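Tukard Recording Kit – Operator Guide
Section 4: Recording desk tasks with printed paper

4.1 What this section covers

Use this section when you record paper handling at a desk: sorting, squaring, clipping and turning pages. The recordings are used to train robot arms on office work. General rules for wearing the headset and charging the controllers are in Section 2.

The rules apply at every site, including the Skendville office and any customer office where you are a guest. If the site has stricter rules of its own, follow those.

4.2 Before you start

1. Ask the site lead which papers you may use. Get the answer in writing. A short message is enough.
2. Check every sheet for filled-in names, signatures, ID numbers and phone numbers. Blank forms are allowed. Filled-in forms are not, even if the writing looks too small to read.
3. Tell the people at nearby desks that you are about to record. Anyone who does not want to be in the recording can move or ask you to wait.
4. Put drinks at least an arm's length from the paper.
5. Set the session length. The limit is 30 minutes, followed by a break of at least 7 minutes with the headset off.

Note: Printed text can often be read in a recording even when it looked blurred in the preview. Treat every page as readable.

4.3 Sorting a pile

1. Spread the pile so that more than one sheet shows. Do not line the sheets up first.
2. Start the recording and hold still for a slow count of three.
3. Pick up one document at a time. Stapled documents count as one item.
4. Lift the pages clear of the desk before you turn them over. Let them bend as they normally would. 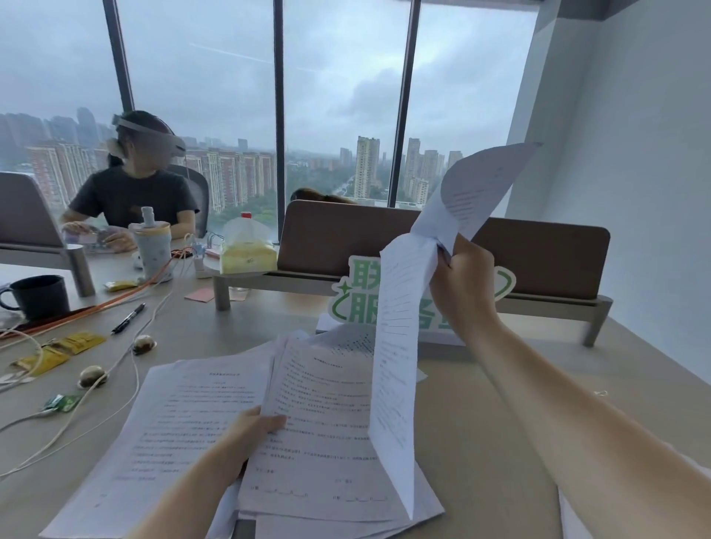 Figure 4-1. Sorting printed documents at a shared desk. One hand holds a stapled document while the other lifts a stack.

5. If you drop a page, pick it up and go on. Do not restart. Dropped pages are useful and should stay in the recording.
6. Keep both hands in view as much as you can. Check the preview after the first session and adjust the headset tilt if your hands keep leaving the bottom edge.

Caution: Do not speed up to fit more tasks into a session. Paper cuts are the most common injury on this task, and most happen when people hurry.

4.4 Clipping and unclipping

Use ordinary binder clips in at least two colors. Clips that are all one color make the recordings too much alike.

1. Lay the spare clips on the desk within easy reach. Do not put them in a dish or tray unless the task sheet asks for one.
2. Hold the stack by one side and press the corner flat with your thumb.
3. Open the clip fully, slide it over the corner and let it close slowly.
4. Remove the clip the same way. Put it down where your hand naturally goes – you do not need a fixed spot.

Change which hand works the clip every few tries. Left-handed operators may start with the left hand, but should also record some tries with the right.

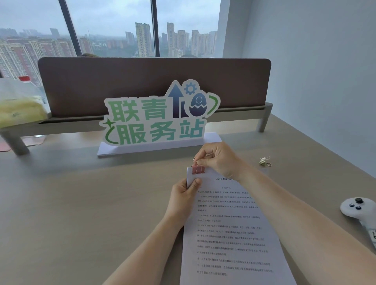

Operators who find a clip too stiff should switch to a smaller one. Forcing a stiff clip strains the thumb, and the grip you record will not be a normal one. If your hand hurts, stop and note it in the session log. You will not be asked to make up the lost time the same day.

Caution: Do not clip a stack so thick that the clip has to be opened past its limit. It can spring off toward your face.

4.5 Squaring and holding a stack

1. Take the stack in both hands, one on each side, with the thumbs on the front page.
2. Tap the bottom edge on the desk two or three times.
3. Raise the stack until the front page faces you, hold it briefly, then lower it.
4. Vary the thickness between tries. Include some thin stacks.

Note: The stack does not have to be neat at the end. A robot working in an office will be handed uneven stacks, so keep tries where the edges stay uneven.

4.6 After the session

1. Stop the recording before you take off the headset.
2. Return every sheet to the site lead, in the order you received it if that was asked for.
3. Fill in the session log: start time, number of tries, anything that went wrong.
4. Upload through Flekis on the office network only. Do not copy recordings to a personal phone or drive.
5. If you notice a filled-in name or a signature after recording, mark the session HOLD and write to the data desk before uploading.

A session on HOLD is checked by a person before it goes any further. In December we had 34 sessions on HOLD out of 1,000, nearly all of them for writing on the back of a page that had been checked only on the front. Check both sides.

4.7 Comments from operators

Send comments on this section to Meifang Long. Those that affect the rules are added below until the next revision.
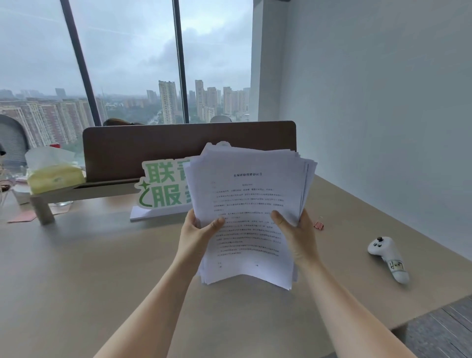
Dirk Dierckx: I would make the page check a job for two people. After an hour with the same forms I stop seeing what is on them, and a second person finds things right away. Also, step 3 in 4.2 should be repeated after lunch. People change seats, and the ones who agreed in the morning may not be the ones sitting there at 2 p.m.

Reply from Meifang Long: Both points are accepted. From the next revision, a second person must sign the page check, and neighbors must be told again after any break longer than 30 minutes. Sites may start doing this now.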